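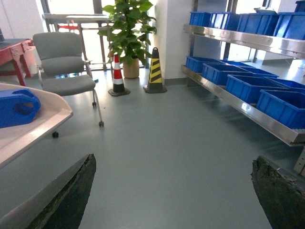 The Nestach pick kit has been on the price list since October, and we have now had one long enough to say what it does well and where it needs help. It is sold as an add-on for small mobile arms: two gripper fingers, a wrist camera, a mounting plate and the software that ties them together. The job we gave it was bin work, which is what most of our readers ask about. The steel shelving holds blue plastic bins on two levels, and the lower shelf tilts toward the picker. A tilted shelf is kind to a person, who can see into the bins without bending much. It is also kind to a wrist camera, up to a point. The polished front edge throws light back at the lens when there are big windows behind it, and that turned out to be the hardest part of the setup.

What comes in the box

The kit arrives in one carton with foam cut to fit. Inside are the finger pair, the camera already seated in its bracket, the plate, one cable, a bag of screws and a printed card with the first steps. The full manual is a download. You supply the arm, the base and the computer. Nestach will sell you a base and arm as a set, but the kit on its own is what we had, fitted to an arm we already use.

Fitting took one person a morning. The plate went on without trouble. The cable is the weak spot: it leaves the wrist at a right angle and needs a clip to keep it from rubbing when the joint turns all the way over. There is no clip in the bag. We used one of our own, and we would like to see one added, as it would cost next to nothing.

The camera position

Most kits of this type put the camera high on the arm or on a post. Nestach puts it at the wrist, looking out between the fingers. The tips are always in view along the bottom of the picture, and the operator can see the gap between them at any point in the approach. For picking out of bins this is a good place for it. The camera goes where the hand goes, and there is no blind spot caused by the arm itself.

The cost is that you lose the wide view. When the hand is low, the camera is low too, and the tops of the bins on the upper shelf drop out of the picture. The software deals with this by asking for a scan pass before each run. The arm stops at a set of heights, the camera takes a look at each one, and a map of the shelf is built from the results. You can skip the scan if nothing has moved. We stopped skipping it after the first week. A bin pushed back by the width of a thumb is enough to make the fingers come down on the rim.

Light

Nestach says in the manual to avoid strong daylight behind the work. That is easy to write and hard to follow in a room with windows on more than one side. On bright mornings the camera set its exposure for the glass and the insides of the bins went dark. On dull days there was no problem at all.

There are two settings that help. The first locks the exposure to a patch you choose on the screen. Put the patch on a bin, save it, and the glass can go as white as it likes. The second is called edge ignore, and it tells the software to leave out long bright lines when it looks for objects. With both on, the steel lip of the shelf stopped being reported as a part to be picked up. Edge ignore has a side effect, though. It also made the software slow to find long shiny parts, such as the plated rods we use as a test item. If you stock parts like that, leave it off and hang a blind.

The fingers

The fingers close in parallel and are wide enough for most things you would keep in a storage bin. They hold boxes, bagged parts and molded plastic well. Flat washers and loose screws are beyond them, and Nestach does not claim otherwise.

Fingers are a wear part and should be budgeted for as one. The rims of bins, shelf edges and dropped loads are all hard on the tips, and rough tips do not meet cleanly on thin items. Swapping a pair takes two screws per finger and no special tool. After a swap you run a short routine so the software learns where the new tips are. Do not leave this out. The machine will run without it, and it will be off by just enough to annoy you.

We asked Ieuan Wogan at Ostrowski, the dealer that handles the kit in our area, how long a pair should last. His answer was that Nestach rates them for 2000 closes on mixed goods and that shops with soft goods get well past that. "People change them when they look bad," he said. "I tell them to change them when they start missing." He also said to order a spare pair with the kit, since shipping on a single pair later costs nearly as much as the fingers.

Moving around the room

With the base set, the kit can be told to go from one station to another and pick at each. We ran this with the shelving as one stop and a drop point as the other. The driving is slow and safe. It gives chairs a wide berth, including the thin metal legs that many floor robots fail to see. Traffic cones are handled well too, and the software lets you mark them as the border of an area the robot must stay out of. Move the cones and the border moves with them at the next scan. This is a simple feature and one of the better ones. It means a person on the floor can close off a corner without touching a screen.

Anything on casters is harder. The map treats a cart as furniture until it is told otherwise, so a cart that has been rolled aside leaves a ghost behind it, and the robot will drive around the ghost until the next full scan. You can tag a cart as movable in the map, and it will then be checked each time. Tag all of them on the first day.

Support and the service plan

The kit comes with 13 months of support by e-mail. Replies took less than a working day each time we wrote, and they came from people who had plainly read the question. One answer was wrong and was put right in a second message that same afternoon.

There are two paid plans on top of that. The basic plan adds phone support and a finger pair every quarter. The full plan adds an on-site visit each year, done by Gredirer, the service firm Nestach works with. We did not pay for either one. For a shop with a single arm, the basic plan looks fair if you would be buying the fingers anyway. The full plan makes more sense with several arms in the same building.

How it compares

The other kit readers ask about is the Fekisham. It costs less, has softer fingertips and uses a camera on a post. It is quicker on an open table, where the post camera sees everything at once. On shelving it is the weaker of the two -- the upper shelf hides the lower one from the post, and you end up moving the post. If your work is on a bench, look at the Fekisham first. If your parts live in bins on racks, the Nestach is worth the extra money.

Ordering

Ostrowski has the kit in stock and will lend a demo unit to subscribers for a small deposit. Orders placed through this newsletter get 40 dollars off a spare finger pair. Mention the newsletter when you write, and say which arm you have, as the mounting plate comes in more than one hole pattern and the wrong one cannot be drilled to fit.

Item prepared 12/24/19. The demo unit is already booked for the first weeks of the new year, and requests after that will be taken in the order they arrive.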